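What Is a Podcast Episode Made Of?

A talk show episode has parts. The opening gives the name of the show and the topic. The interview comes next and takes up most of the time. A host may record for 18 minutes and keep only 8. Removing the rest is called editing. 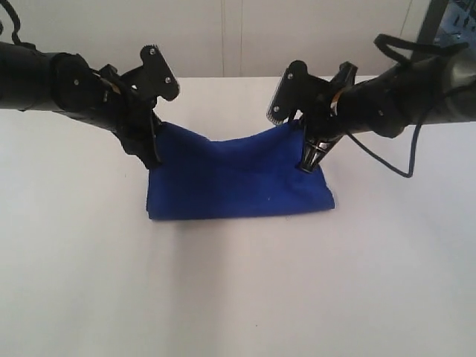

Dalia Chraibi wrote in to ask whether the host tells the guest the questions first. On Vatar, a show for ages 6 and up, the guest gets a list of topics but not the exact questions. Answers then sound more like normal speech.

The finished episode is saved as an audio file. The file is stored on a server, and an app downloads a copy for each listener. If 1,000 people listen, the host still records only once.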